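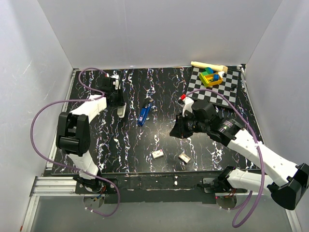
Learning From the Second Try

Research at Trulham shows that robots may gain more from corrected mistakes than from perfect examples

2020-12-14

For most of the past decade, the usual way to teach a robot arm a household task has been to show it the task done well. A person guides the arm through the motion many times, the recordings are gathered, and a computer model is trained to copy them. Recordings that contain a slip, a missed grasp or a dropped item are usually thrown away before training begins.

A study completed in November at the Trulham laboratory questions that practice. The research group kept the slips. More exactly, it kept each slip together with the few seconds of motion in which the human operator put it right, and it trained its models on both. The resulting method, which the laboratory calls Yu, was tested on a pair of small arms working at a shared table, and it performed better than a model trained on clean recordings alone.

The tasks were chosen from ordinary desk and kitchen work. The arms were asked to pick up small boxes, move blocks into and out of a tray, hand a stapler from one gripper to the other, and clear a space on a tabletop crowded with other things. None of these jobs is hard for a person. For a machine they are demanding, chiefly in the moment of contact. A gripper that closes slightly too early will push a light box away, and the model must then act from a position that it may never have seen in training.

The laboratory identifies this as the central weakness of learning from clean examples. An expert operator seldom lets a box turn sideways, and so the recordings contain few sideways boxes. When the trained arm causes one, it has little to draw on. Small errors lead to larger ones, and the arm may finish by closing its fingers on nothing.

The full collection consists of 1,622 recordings made by the laboratory's trained operators. Of these, 181 contain at least one marked correction. The markings were added by hand after each working session. A reviewer noted the point at which the motion began to go wrong, the point at which the operator started to recover, and the point at which the task was back on course. During training, the model is told to give little weight to the first stretch and a great deal of weight to the second. In this way it is not taught to make the mistake, only to leave it.

Testing followed a fixed plan. Each model attempted 59 arrangements of objects that had not appeared in the training recordings. The model trained on clean recordings completed 34 of them. The Yu model completed 47. Both models were trained for the same length of time and with the same total amount of recorded motion, so that the gain could not be credited to a larger supply of data.

The difference was greatest in the handing tasks, in which one arm must hold an object steady while the other approaches it. Here the clean model often released the object before the second gripper had a firm hold. The Yu model made the same error at first contact nearly as often. Its advantage lay in what followed: it reopened the receiving gripper, moved back a short distance and approached again.

The group also tried a number of changes to the method in order to learn which parts of it mattered. When the marks were removed and the recordings with corrections were simply mixed in with the others, most of the benefit disappeared, and on the block tasks the results fell below those of the clean model. Slips that were not labeled as slips appear to have been copied along with everything else. The laboratory regards this as the most useful finding of the study for other groups, many of which hold large stores of unmarked recordings.

There are limits. The tests were carried out with one type of arm, under steady lighting, and with objects that do not break or spill. Attempts were stopped after 3 failed grasps, and it is not known whether further tries would have narrowed the gap between the models. Some recoveries were slow. In several of the completed trials, the arm needed longer to correct a poor grasp than an operator would have needed to perform the whole task.

The cost of marking is a further concern. Review of the recordings was careful work and could not be hurried, and a collection many times larger could not be handled in the same manner. A partner group at Onbridge is now preparing a tool, named Plenetti, that will suggest the likely start of a correction from sudden changes in the speed and direction of the gripper. A human reviewer will accept or move each suggested mark. Early versions place the start of the recovery well but have difficulty with the start of the error, which is often gradual.

The next stage of work at Trulham will extend the method to soft items, including cloth and paper packaging, whose shape changes as they are handled. New recordings will be collected on the same two-arm station, and operators will be asked to continue through their mistakes instead of stopping to begin again.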